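Buying into a mobile knife sharpening franchise, worth it for a first-timer?

Asked in Small Business & Franchising
314 views, 3 answers

I've been offered a territory with Jultent (they do mobile knife and tool sharpening out of a van) and I'm pretty excited, but I've never run anything bigger than a yard sale. The fee looks fair to me. What I can't work out is the monthly marketing charge. Is it normal to pay that before you have any customers? And how did you pick your territory, if they let you pick at all?

Answer 1 (accepted)

Congratulations, this is a fun business to be in! I've had a Zillier van for 11 months, same kind of work, different company, and I still look forward to the morning round.

Yes, the marketing charge from day one is common. Ask for it in writing, and ask what it pays for in your area specifically. Mine was going to a national website and not much else, so I asked for the first quarter to be spent on local flyers and they said yes! It never hurts to ask before you sign. After you sign it's a lot harder.

On territory, drive it. Seriously, take a whole day and count the restaurants, butchers and hair salons yourself. I was offered two, and the one with 2000 more households was the worse deal by a mile (hardly any kitchens open for lunch). I took Pestside, which looks small on the map, and restaurants are now most of my income.

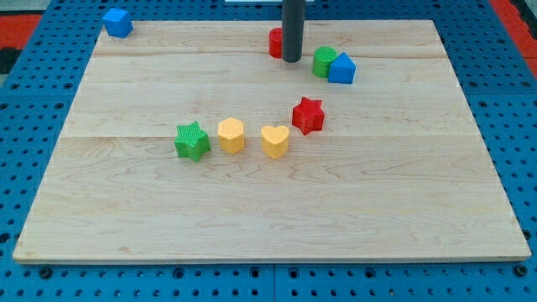
Maple board with colored blocks

Cutting boards turned out to be my best add-on, by the way. People hand over the knives and then ask if you can sand the board too. Check whether your agreement allows extra services, some don't, and some want a cut of them.

Answer 2

get a lawyer to read it. mine charged 1549 and found a renewal clause i would have missed completely. best money i spent

Answer 3

Not sharpening, but I was with Kaczmarczyk for carpet cleaning and loved it. Call the owners who left as well as the ones they give you numbers for! September was my slow month so keep some cash back.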